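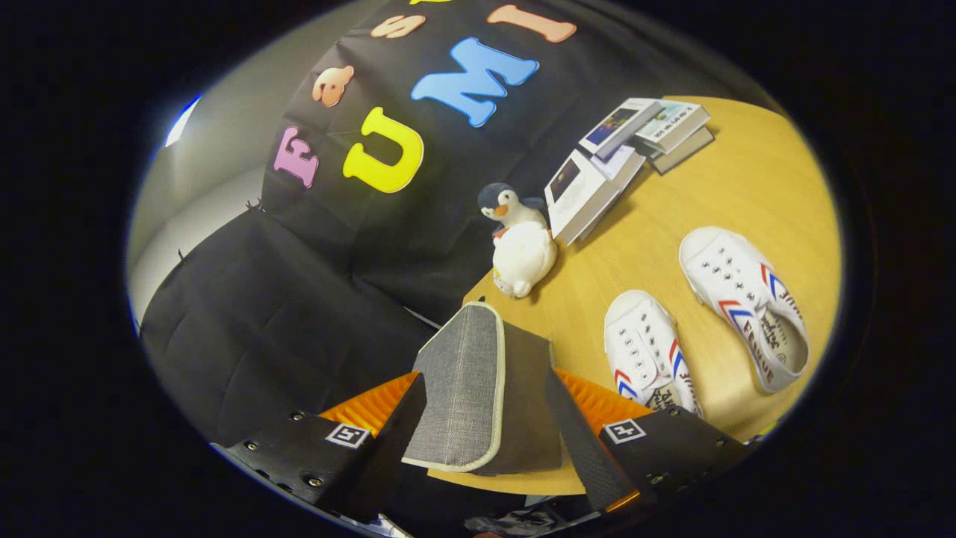

**How do I get foam letters to stay up on a black cloth backdrop without the whole thing sagging?**

Pin the letters to the cloth while it's lying flat on the floor, one pin near the top of each letter and a second lower down, then hang the cloth and fix whatever has gone crooked.

---

## More detail from the asker

I run story time at a little community room and I've inherited the decorating, on the grounds that I once owned a glue gun. The setup is a length of black cloth hung behind a wooden table, with foam letters on the cloth and a few books and a soft toy on the table so the kids have something to look at before we start.

The cloth is a Brollero one, plain matte black, bought because it was the only black cloth in the shop that didn't have skulls on it. The letters are from a Stuvitz pack, bright colours, a bit shiny, rounded edges. The big ones are fairly heavy for foam. The small ones weigh nothing and still manage to fall off first.

What I've tried so far:

- Double-sided tape. Lasted until the second book.
- The putty stuff you use for posters. It stuck beautifully to the foam and to my sleeve and had no interest in the cloth.
- Safety pins through the back. They hold, but the big letters slowly roll over until they're lying on their sides, and the cloth folds so much that my nice straight row turns into a wave.

The wall is painted and I'm not allowed to put a nail in it. I have clips and that's it. I also can't leave it up between sessions, so anything that takes an hour is out. I get 15 minutes, and part of that is spent looking for the key to the cupboard.

Side question: how do you arrange the books and the toy so they don't look like somebody put them down on the way to the loo? I have a plush penguin who is very popular and falls over if a child breathes on him.

*Asked Jan 30, 2022*

---

## Answer 1 (marked as most helpful)

I've done displays for a primary school library for longer than I'd like to admit, so you have my sympathy and most of my tricks.

**The cloth first.** Your letters are leaning because the cloth is leaning. Soft folds look lovely, but a letter pinned across a fold will follow it wherever it goes. Decide which bit of the cloth is for letters and get that bit reasonably flat. The rest can drape as much as it likes, and you can bundle the spare length down beside the table where it'll hide your bag.

Get a cheap length of dowel or a broom handle, lay the top edge of the cloth over it and clip it there. Then hang the dowel from whatever you're allowed to hang things from. If that's nothing at all, two tall stands with a bit of weight on the feet will do it. Clips along the sides as well, with a gentle pull outwards. Don't haul on it or you'll get drag lines running in from each clip like a badly pitched tent.

Iron it if you can face it. If you can't, roll it on the dowel after each session when you pack up, instead of folding it. The creases from folding show up on matte black from the other side of the room and they stay there for years. Ask me about the 2 sheets I folded "just for the weekend".

**Then the letters.** Two pins each for the small ones. For the big ones, two at the top, well apart, and one at the bottom. A single pin is an axle, and your letter will treat it as one. Push the pins in from the back of the cloth and catch the foam without coming out the front. Dressmaker's pins are too long and too pointy for a room full of small people, so use little brass safety pins. Check the floor afterwards. Bare feet, story time, you can picture it.

If you want to get fancy, sew or glue the rough side of hook-and-loop tape onto the backs and put the soft side on the cloth. I used the Arango stick-on dots for a while and they were fine on the foam, a bit hopeless on the fabric until I put a few stitches through them. Once they were stitched I could put a whole word up in the time it takes to boil a kettle. You do end up with rows of black dots on your cloth forever, which I pretend is a design choice.

**Straight or not straight?** Up to you. With mixed sizes and colours I wouldn't fight for a perfect line, because you'll get it almost right and almost right looks like a mistake. Tilt a few on purpose. Kids don't mind in the slightest, although the ones learning to read will tell you loudly if something's upside down, and they'll be right.

**Table.** Put the penguin towards the back, up against the cloth, with something behind or beside him. A book makes a decent wall. If he still topples, open a seam at the bottom, put in a small bag of rice and close it up again. Lean one book so the cover faces the kids and stack the others or let them lie. Leave some bare table. You'll want it for the one you're reading and for your tea.

---

## Answer 2

Felt. Just use felt letters. They stick to felt with no pins at all, and I don't know why anyone bothers with foam. Get a big piece of black felt and you're done.

> **Reply from the asker:** I have a whole pack of foam ones and a budget of nothing, but thank you.

> **Reply:** Fair enough. You could glue felt to the back of the foam ones though.

> **Reply from the asker:** Would they then stick to ordinary cloth?

> **Reply:** No, you'd need the felt backdrop as well.

---

## Answer 3

Agree with most of the first answer, except I don't bother with the dowel. I've got one of those Skundetti spring-loaded rods wedged across an alcove, and the cloth goes over it with a row of clips. Obviously you need an alcove. If you haven't got an alcove, disregard this.

A few bits from my own disasters:

- Sort the letters into an ice cream tub by word, in the order you'll want them. Hunting for a vowel with ten toddlers watching is a special sort of pressure.
- Take a picture on your phone once you're happy with the layout. I redid ours from memory in March and spelled "freinds" across the wall for a full session. A grandmother told me at the end. She'd waited.
- Foam picks up every crumb of lint from black cloth and black cloth picks up every crumb of everything else. Lint roller, both.
- Mind where the light is. If you've got a bright lamp or window off to one side, shiny letters catch it and the ones nearest go white from certain seats. Shuffle the stand along until they don't.

With a soft toy that won't sit, I've used a lump of that poster putty under the bottom. It'll pick up fluff, but at least you'll have found a job for the putty.

> **Reply from the asker:** The putty works on the penguin! He has been upright for a whole session, including the bit with the tambourines. I've gone with two pins per letter and the broom handle, and most of the letters stayed put. The M is still going its own way and I've decided to let it.

> **Reply:** Bottom pin on the M. It's top-heavy.

> **Reply from the asker:** It has a bottom pin.

> **Reply:** Put another one in.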